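3.2 Supply chain and stock-outs at outreach posts

Deliveries to the Brodwood district are made from a single regional store, which also serves the Norkine clinics to the north. Orders are placed monthly on paper and entered into Nindex, the stock register used by the district health office, when the forms arrive. In the wet season the forms travel with the same vehicle that carries the supplies, so an order is often one full cycle old before it is filled.

We defined a stock-out as any period in which a post held no usable supply of an item on its core list. The core list has 36 items, including oral rehydration salts, zinc tablets, dressings and rapid diagnostic tests. Posts were followed from March until the end of the rains. Records were taken from Nindex and checked against the shelf cards kept at each post. Where the two sources disagreed, the shelf card was used.

Stock-outs were concentrated in a small part of the list. Zinc tablets and dressings ran short at most posts, while rehydration salts were rarely absent. The median stock-out lasted 30 days, close to the interval between deliveries, and this suggests that emergency resupply played little part. Staff reported borrowing from neighbouring posts, but these transfers were seldom written down and could not be analysed.

The Haberkorn programme, a donor-funded scheme operating alongside the district store, supplied posts directly with goods outside the core list -- mainly household and children's items. These goods were recorded in a separate ledger and were excluded from the stock-out figures. They did, however, take up space in the vehicle and on the shelves. 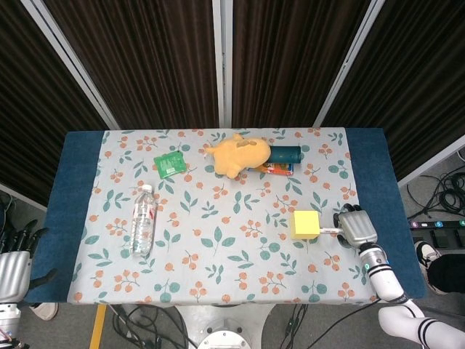
Figure 2. Table with soft toy and other small items.

Two posts declined part of a Haberkorn consignment on the grounds of storage. At the remaining posts the goods were accepted, and staff time spent on the second ledger was not compensated. Joining the two ledgers would allow load planning across both streams, although the item codes are not compatible at present and the district office has no budget line for recoding. The effect of donated goods on delivery capacity is taken up again in Section 4, using vehicle logs.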